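Teaching the arm to leave the tape alone

Posted in April by Fidel Sosa | 16 comments

I keep promising a proper update on the arm, and then I go down to the workshop to take notes for it and come back up four hours later with black fingers and no notes. So tonight I'm writing before I touch anything. Kettle's on, phone's in the other room, let's go.
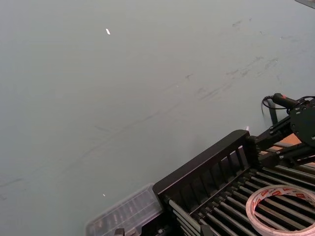
Where things stand

The arm lives on the big grey bench at the Rawashdeh, our shared workshop, next to the black rack with the metal rods across the bottom. If you've been reading for a while you'll remember I wanted the rack to be the arm's pantry. Small supplies go on the rods, the arm picks one up, carries it out to the clear part of the bench and puts it down where I can reach it. Then, in theory, it takes it back again when I'm finished. I'm a person who loses the tape while holding the tape, so this felt like a worthwhile use of my evenings.

I started with two things on the rack, the roll of double-sided tape and the little clear container with the ribbed lid. Kerstin Strömberg, who has the bench behind mine and has built far more sensible machines than I have, told me to start with a wooden block like everybody else. I did not start with a wooden block. I should have started with a wooden block.

The trouble with a roll

Tape is a funny thing to pick up. It has that lovely hole in the middle, which makes you think the easy way is to put one finger inside and one outside and squeeze. And that works beautifully when the roll is lying flat and the arm comes straight down. Come in even a little tilted and the inside finger catches the edge of the core, and then the whole roll skates along the rods and goes wherever the rods want it to go. They're round and smooth, so they have opinions.

The first fix was to slow everything down. I had the last stretch of the approach running at a speed I'd picked because it looked nice on video (I know, I know). At a third of that, the roll mostly stays put. The second fix was Kerstin's, and it was to quit aiming for the hole and grab the roll across the outside whenever there's room for both fingers. I resisted this for most of a week out of pure stubbornness, because I'd already written the code for the hole.

The container is easier in one way, as it has straight sides, and worse in another. It's see-through, and my camera code is hopeless with see-through. It finds the stuff inside and decides that's the thing to pick up, so it aims too far in. For now I've cheated and told it exactly where the container sits and how it's turned. Zikham, which is what I call the bit of software that works out where things are, is going to need a real answer for that one. I have ideas. None of them are short.

About those scuffs

People who share the bench with me have noticed the marks, and yes, the bench has had a life. That grey top was here long before I joined, and I've given up trying to work out which streaks came from whom. They do matter to me now, though, in a way I hadn't expected – Zikham kept treating the darkest patch as an object. Twice I watched the arm travel over with great purpose and close its fingers on nothing at all. I ended up taking a picture of the bare surface and having the code subtract it, and then the light moved in the afternoon and I had to do it all over again. There's a bright little glint that comes and goes on the bench top too, depending on the lamp. If anyone has a cheap matte mat they love, please write to me.

Counting tries

I've been logging every attempt since I put the new fingers on, and the log is up to 843. I won't pretend they were all good ones. A fair few were me forgetting to switch the power on and pressing go anyway, and the log doesn't know the difference. Still, it's been the most useful habit of the whole build, and I can scroll back and find the exact evening I broke something.

Next on the list is a bit of cable tidying. The loop by the wrist is long enough to reach everywhere, and long enough to catch on the rack's back panel when the arm swings low, so I want a clip or two to hold it in. After that I'd like to try the return trip, with the arm putting the tape back on the rods by itself. Kerstin has offered to lend me a wooden block.

Comments (16) | Share (3)

Contact Fidel | © Fidel Sosa, all rights reserved | Back to top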